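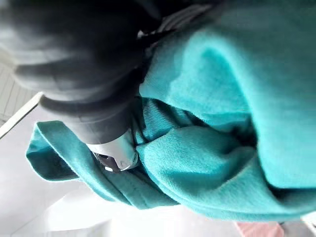 Figure 2. Gripper fingertip pressed into teal cloth, with part of the arm out of focus.

3. Data and Measures

The records come from two card rooms, one in Nelden and one in Rulldale, that operate under the same county license terms and offer the same low-limit table games. Both rooms use the Adeleke player account system, which writes one line for each buy-in, table change, and cash-out. We were given 12 months of these lines, ending in October, with player names replaced by account keys before transfer. Play without an account is permitted in Nelden and is not in the data. Rulldale requires an account at the door.

A session is defined as the period between the first buy-in and the last cash-out on one account, provided that no gap between entries exceeds three hours. Longer gaps start a new session. This rule differs from the one in Garba and Igwe, who closed a session at midnight and so split most late play in two. Applying their rule to our records lowers mean session length in both rooms but leaves the ranking of the rooms unchanged.

The main outcome is the rebuy interval, measured in minutes from the moment a player's table balance is recorded as zero to the next buy-in within the same session. Sessions in which the balance never reaches zero contribute no interval. Sessions in which the player leaves after a zero balance are treated as censored at cash-out or, where no cash-out line exists, at the last entry of any kind. The second case is common in Rulldale, where dealers are allowed to close an account line at shift change.

Stake size is coded from the table minimum and not from individual bets, as the system does not store bets. The coding is coarse. A player at a low-minimum table may bet well over the minimum on every hand, and we have no means of separating that player from one who stays at the floor. Mohammed reports that table minimum and mean bet move together in rooms of this type, although his rooms were larger and included slot play.

Accounts with fewer than three sessions were dropped. We also dropped staff accounts, accounts opened for tournaments, and any account with a single buy-in above $1000, a level at which both rooms apply a manual identity check that adds a delay unrelated to the player's own choice. The exclusions remove more accounts in Rulldale than in Nelden, mainly through the session rule, and the remaining Rulldale players are on average more frequent visitors. All models therefore include prior visit count.

Rebuy intervals were fitted with a proportional hazards model stratified by room, with standard errors clustered on the account key. Time of day enters as a set of two-hour blocks. Table crowding is the number of occupied seats at the time of the zero balance, taken from the floor log. Where the floor log and the account system disagreed on table number, the account system was used. Coding of the disputed lines was done separately by Zelenák and Tsakiris, and remaining differences were settled by going back to the paper pit sheets held at the Ridamdale office.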